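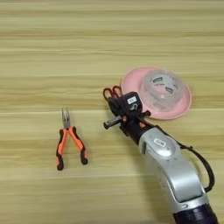
Gomthorpe, enero

4. Enseñar una tarea guiando el brazo a mano

Este apartado explica cómo grabar una tarea de recogida con Flitonik. Para la grabación con mando a distancia, consulte el apartado 6.

Antes de empezar

Coloque en la mesa solo los objetos de la tarea. En el ejercicio de herramientas son unas tijeras de mango rojo, unos alicates de mango naranja y negro y el plato rosa con el recipiente transparente. Deje espacio libre entre los alicates y la pinza.

Grabación

1. Active el modo guiado y espere a que el brazo ceda al empujarlo con suavidad.

2. Sujete el brazo por el tramo plateado, nunca por la pinza ni por el cable negro.

3. Lleve la pinza hasta las tijeras y ciérrela con el pedal.

4. Levante el brazo sin prisa. Si roza el borde del plato, detenga la toma y repítala.

5. Baje hasta el punto de entrega, abra la pinza y retírela en vertical.

6. Pulse Guardar. Cada toma dura como máximo 44 segundos.

Grabe 30 tomas por objeto y cambie un poco la posición inicial en cada una.

Nota: las pausas también se graban – si duda a mitad del recorrido, descarte la toma.

Precaución: mantenga los dedos fuera de la pinza mientras sujete las tijeras.

Revisión del apartado: Italo Palumbo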